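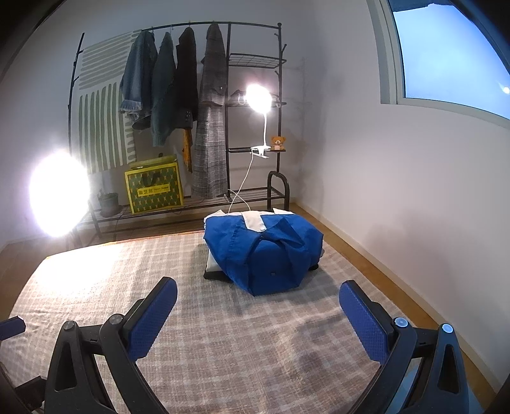 Clondthorpe Guest House
Room Safety Inspection, Ground Floor
Inspected by: Maham Swati
Date: May 18, 2019
Form no. 2191

1. Smoke alarm tested
Pass. The alarm in Room 5 was slow to sound. Replace the battery and test again in June.

2. Door closes and latches without help
Fail, Room 12. The door stops short of the frame. Rajput Joinery has been asked to adjust the hinges.

3. Escape route notice posted inside door
Pass, with comment. The notice in Room 5 still gives the Clelside entrance as an exit. That entrance is now locked at night and the notice must be reprinted.

4. Windows open and restrictors in place
Pass.

5. Outlets and cords
Fail, Room 12. Cracked cover plate beside the door. The outlet has been switched off at the panel and is not to be used until the plate is replaced.

6. Portable heaters
Pass. The Nasico heater was removed from the hall closet - it had no inspection tag.

7. Bedding and linens clear of heaters and lamps
Pass. Staff are reminded that bedding must not be stored against a heater, even when the heater is off.

8. Hot water at sink
Not checked. The thermometer was unavailable.

9. Floors free of trip hazards
Pass, with comment. The carpet strip outside Room 5 is lifting at one end. Tape is acceptable until the repair.

Items marked Fail are to be corrected before the room is next let. Return the signed copy to the front office.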